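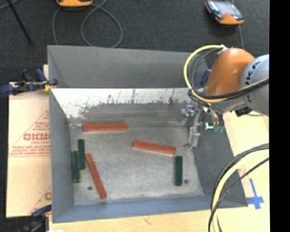
Picking cell, bench 2
Friday, July 17, 2020

Good day on the cell, so writing it down before I forget the details. Author is Rekha Rajput, as usual. Anyone on the sorting side, please scribble underneath.

Parts in the bin for this round: red bars and green blocks, three of each. I keep it sparse on purpose at this stage. With everything lying apart, a bad pick is a bad pick and I can't blame it on two parts leaning together. Heaps come later (I can't wait for heaps!).

Ran 100 picks before lunch with the new approach height. Misses: 23. Back in June we were at 40 misses on the same count, same bin, same six parts, so I did a small dance by the kettle.

Where the misses came from, going by my tally sheet:

Bars lying close to a wall are still the worst. The fingers want to come straight down on the middle of the bar, and near the wall there isn't room for the bracket. Goel's idea is to let the arm nudge the bar towards the middle first and then look again. Slower, but I like it a lot. Will try on Monday.

Green blocks were lovely. Short, easy to get hold of, hardly any trouble wherever they ended up.

The worn patches on the metal give the vision some false edges, and one of the small holes in the floor got picked as a part again. Masked both holes in software. Remember to redo the mask if the bin is ever moved! It's clamped, so it shouldn't wander, but the clamps do get borrowed.

Blue tape cross on the wood is the reference point. Do not peel it off. Do not put a fresh one on top of it either.

Cables: still one fat bundle at the near right corner. Want to reroute it before we start the longer runs. I've asked Ullham for two more of the long cable ties and a proper bracket.

People side

Had a long chat with the hand-sorting crew over tea, and this was the best part of the day. They do up to 400 bins a shift between them and the thing that wears them out is the reaching. Over the rim, down to the bottom, back up, all day. Shoulders first, then the lower back. If the arm does the reaching and they do the judging (is this bar bent, is this block chipped, does it go to Flendov or back to the store), that's a job most of them said they'd happily take.

Not everyone. One of the older hands said he likes the rhythm of it and doesn't fancy sitting at a screen until four o'clock. Fair point, and it made me think about the layout again. Why should the checking be at a screen at all? The parts could come out on a tray at elbow height and be looked at properly, with eyes and fingers, standing or sitting as you please. Drew it on the back of the tally sheet, will pin it up by the door.

They also asked who gets called when it sticks. At the moment the answer is me, and that won't do for the late shift. So we need two people per shift who can clear a jam, reset and restart without ringing anyone. Three names came forward before I'd finished my biscuit! Training to start with the stop button and the teach pendant, no code, gripper open and close by hand until it feels boring.

Pay question came up too: does running the cell count as a higher grade? I don't know. I said I'd ask and I will, and the answer goes in this book whichever way it falls.

Something I hadn't expected: they know far more about how parts land than I do. Tip a full box in from the left and the bars go crossways, tip from the right and they line up along the wall. That is worth a week of my testing. Asked them to come and do the tipping for the next round, exactly the way they do it on the floor, no being nice to the robot.

To do

Nudge-then-look routine for parts near the walls.
Cables tidied, ask Ullham again if no bracket by Tuesday.
Tray at elbow height, cardboard mock-up first.
Ask about the grade.
Send the Odilura people the numbers from this morning, misses included.
Second set of parts, so I'm not fetching the same six back by hand every time.

Left the tally sheets in the blue folder, top shelf.

RR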